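4.2 Where people think "behind" is

I came to this part of the study with a grudge, I'll admit. My whole first round of interviews in Mostyn had gone sideways on one little word. I'd ask people to tell me where something was in their kitchen, they'd say "behind the bread box," and then I'd go home and find I had no idea which side of the bread box they meant. Gwawr Humphreys, who transcribed most of those tapes, had started writing "behind (??)" in the margins, and by August there were a lot of margins.

So for the second round we gave everybody the same things to talk about. We had 88 speakers in all, most of them from Mostyn and the rest from Plernen, and each one looked at 30 pictures on a laptop and told a listener on the other side of a curtain what was where. The listener couldn't see the screen and could ask anything they liked. I sat in the corner and tried not to nod.

The literature usually splits the word in two. There's the "behind" that belongs to the thing itself (behind the car means near the trunk, wherever you happen to stand), and there's the "behind" that belongs to the viewer (behind the tree means the tree is between you and it). Cars, chairs and houses have backs. Trees, balls and plain boxes don't, or at least that's what I was taught, and I expected the plain-box pictures to be the boring ones.

They weren't boring at all! Speakers were happy enough to say "behind" for a plain box when the other object was straight in back of it. Once it was off to one side as well, as in Figure 6, the phrasing went all over the place.

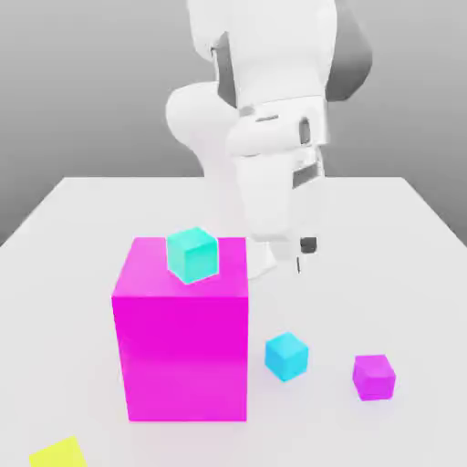

Figure 6. Rendered picture with a magenta box in the foreground and a white robotic arm behind it and to the right.

Three kinds of answer came up again and again. Some people went with a single word and let the listener sort out the rest, and the word was nearly always the sideways one: "it's to the right." Others stacked two words, "behind and to the right," and when they did, the order mattered to them. One woman from Plernen said it the other way around, stopped, and fixed it. I asked her afterward what had been wrong with the first version and she said it sounded like giving directions to a stranger – which, given the curtain, was fair.

The last kind I hadn't planned for. A good number of speakers dropped the box as their starting point and used themselves: "farther away from me, over on my right hand." Older speakers did this more than younger ones, and the Mostyn group more than the Plernen group. I don't want to lean too hard on that, because the Mostyn group was also older, and we can't pull the two apart with the people we had.

Size seems to have some pull here too. When the nearer object was big, speakers named it first and hung everything else on it. When the two were close in size, they dithered. Elin Prosser has suggested that what we're hearing is partly a choice of topic and only partly a choice of preposition, and I've come around to her view since the pilot (I argued the opposite in our Sikeo workshop talk, so please don't cite that one).

Listeners, for their part, hardly ever asked about "behind." They asked about left and right constantly, usually "your right or mine?", even though the curtain set things up so that the two of them faced the same way and the answer was always both. I went back through the Girnis recordings, which used no curtain and had people sitting face to face, and the same question turns up there in almost the same words. Section 4.3 takes up those questions and the repairs that follow them.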